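Unit 6 Handout: Privacy Claims After a Personal Disclosure

Business Law for Non-Lawyers, Section 2

Read this before the February session. It covers the four privacy torts in the order we will take them. Defamation was Unit 5 and is only mentioned where students tend to mix the two up. The casebook pages are on the syllabus.

1. Where privacy differs from defamation

A defamation claim needs a false statement of fact. If the statement is true, the claim fails. Most privacy claims work differently. A person can sue over a true statement if it was private, if the public had no proper interest in it, and if it was spread widely enough. Keep this in mind when you read the problems at the end. Several of them involve true statements, and a student who answers "it was true, so no claim" will lose most of the points.

The four torts recognized in many states are intrusion upon seclusion, public disclosure of private facts, false light, and appropriation of name or likeness. Some states reject one or more of them. False light is the one most often rejected. Always check the state first.

2. Intrusion upon seclusion

The plaintiff must show an intentional intrusion into a private place, conversation or matter, and that a reasonable person would find it highly offensive. Publication is not required. The wrong is complete when the intrusion happens, even if the defendant never tells anyone what was learned.

Problem A. Mostari, a property management company, keeps a master key to every unit. An employee enters a tenant's apartment without notice and reads letters left on the kitchen counter. Nothing is taken and nothing is repeated. Is there an intrusion claim against the employee? Against Mostari? Look at the lease before you answer. The lease allows entry for repairs with one day's written notice, and no repair had been requested.

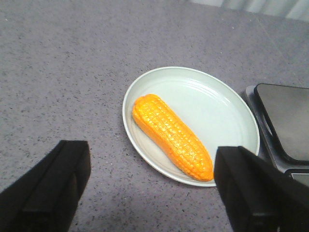

Consent is the usual defense, and it has limits. A tenant who agrees to let someone in to fix a faucet has not agreed to a search of the desk. In Problem A, decide first what the tenant consented to, then ask whether the employee went beyond it. The company's liability is a separate question and depends on whether the employee was acting within the scope of the job.

3. Public disclosure of private facts

The elements are publicity, a private fact, high offensiveness to a reasonable person, and no legitimate public concern. Publicity means more than telling one person. It generally means telling the public at large, or enough people that the matter is bound to become public knowledge. Compare defamation, where telling a single third person is enough.

Problem B. Derneck runs a neighborhood message board with 1,178 members. A member posts that a former business partner is being treated for a gambling addiction. The post is accurate. It receives 92 replies before it is removed. The former partner had told only a sister and a doctor.

Work through each element. Membership was open to anyone with an email address, so students should argue both sides on publicity but will probably find it met. Spend more time on public concern. Would the answer change if the former partner handled customer deposits?

Facts already in a public court record are usually not private. Facts a person has shared with a few trusted people may still be.

4. False light

False light covers publicity that gives a false impression a reasonable person would find highly offensive. Each separate statement may be accurate while the whole is misleading. The harm is to the person's feelings and dignity, and damage to reputation does not have to be shown. The defendant must have known of the falsity or acted with reckless disregard for it. Some courts accept a lower standard for private figures.

5. Appropriation

This is the use of a name or likeness for the defendant's own benefit without permission. Advertising is the common setting.

Problem C. Kovalchuk, a furniture store, mails 2,901 flyers showing a customer's face next to the words "Another happy buyer." The customer did buy a table but never agreed to be in the flyer. News reporting would be treated differently. Explain why.

6. Damages and time limits

Plaintiffs may recover for emotional distress and, in some cases, for lost income. Punitive damages require a showing of malice or something close to it in most states. Filing deadlines vary by state and by tort, and the clock for a privacy claim may not match the one for defamation.

For the session

Write one page on Problem B. Use headings for the elements. Bring the Berker worksheet, with the first two columns filled in. Problems A and C will be discussed in groups and do not need to be turned in.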